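About us

Clesora sorts, checks and repacks toys and stationery for shops, libraries and nurseries. We began with two long benches and a lot of cardboard, and on a busy day around 800 items now pass through our hands - and, more and more, through our grippers!

Automation came in gradually. Kagiso Modise, who had run the packing benches from the start, wanted something done about the reaching and lifting that left people with sore shoulders by mid-afternoon. So we started with the dull bits: picking up one small thing, putting it down in the right spot, then doing it all over again.

What has changed most is the shape of the working day. Packers who used to stand at one bench for a whole shift now swap between checking, mending and looking after the arms. Neusa Caldeira moved over from returns and teaches new starters how to guide an arm through a pick, and she is brilliant at it (very patient, too). Heloísa Cavalcanti plans the rota so that everyone who wants a turn gets one. No one lost their job when the arms arrived, and we put that promise in writing before the first one was switched on.

There are still plenty of things people do better. Spotting a toy that feels wrong in the hand is one, and talking to a worried nursery manager is another. We love that part of the job and we're keeping it.

If you'd like to visit, ask for Raíssa Guerra at the front desk. We open the benches to visitors every November.

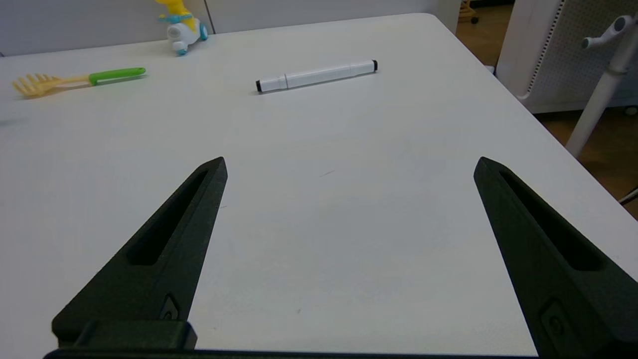
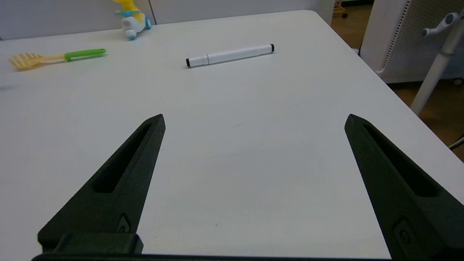
At the table: a white marker, a toy rake and a small toy figure, seen from the gripper.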